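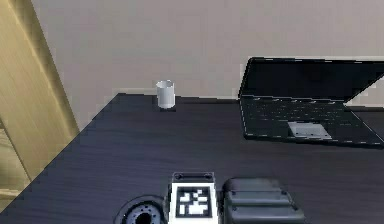
Deirdre Mulcahy's petition for mail ballots in every Besson town election now has 3,414 names on it, and I could dance! When she started in January she had 20 signatures and one clipboard. If you've got a dark desk against a plain beige wall, like the one here, you've got all you need to sign and write to the council too. Handwritten letters get read aloud at the meeting, so please send one!
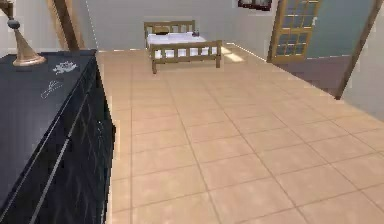 We still need 69 more names from the Flulero precincts to get the measure on the council agenda, and the forms have to be in by 3 April 2020. Call your cousins, call your old neighbors, and tell them it takes one signature and a printed address.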